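# Spending the bin-picking money (round two!)

Okay, so the budget came through in December, and I have been grinning at spreadsheets ever since. We got $2000 for the small bench cell, on top of the arm we already own, and I promised I'd write up how I'm planning to spend it, mostly because I went looking for posts like this one last year and found hardly any.

First, the arm. We keep the Mokia. I looked hard at swapping it for the Genik, which has the longer reach, but the reach doesn't buy me anything at bin scale and the trade-in would have eaten the whole pot. Afiq Ong talked me down from that one over a very long lunch (thanks, Afiq!), and he was right.

So the money goes to everything around the arm. My first draft was all gripper. Fancy fingers, spare fancy fingers, a case for the fancy fingers! Then I sat down and wrote out what had stopped us from running over the past few months, and the fingers were hardly on the list. It was the work area. Parts sliding off, parts rolling behind things, me walking over to pick them up again.

That's why a walled bin is now line one of the plan, and I love ours already. Plain gray inside, walls that lean outward, enough floor for a couple of objects with space between them. I set aside $200 for a second one so we can prep a setup while the first is busy.

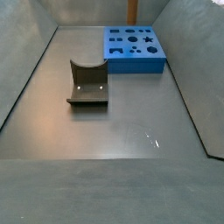

Line two is the stuff that goes in it, and I'd tell anybody starting out to give this its own row in the budget. A blue foam shape-sorting block costs next to nothing and gives you a circle, a star, an oval and a bunch of odder openings to plan tasks around. The black L-shaped bracket is a totally different problem: it stands up, it has that curved top edge, and there's a flat base to deal with. I want 3 more objects in that spirit, all different from each other, and spares of anything foam.

Line three is lighting. I got a quote from Clinach for a diffuse panel and it's the biggest single item on the sheet. I went back and forth on it for ages! Dark holes in bright blue foam are easy on the eyes, but a black part with a soft shadow under it is a tougher ask, and I'd like the light to be the same at nine in the morning as it is at five. Coman has a cheaper panel with no dimmer. If the Clinach price moves even a little I'm going with them, otherwise Coman and a roll of diffusion film.

Then there's the boring row, which I forgot completely last time: cable ties, spare fasteners, shipping, and a fresh floor panel for the bin for when the scuffs start to bug me. I'm holding back whatever's left after the light and not touching it for two months.

Still open: whether to get a proper stand for the bin or keep it on the bench. If you've priced one lately, leave me a comment. I'm ordering the foam tonight either way.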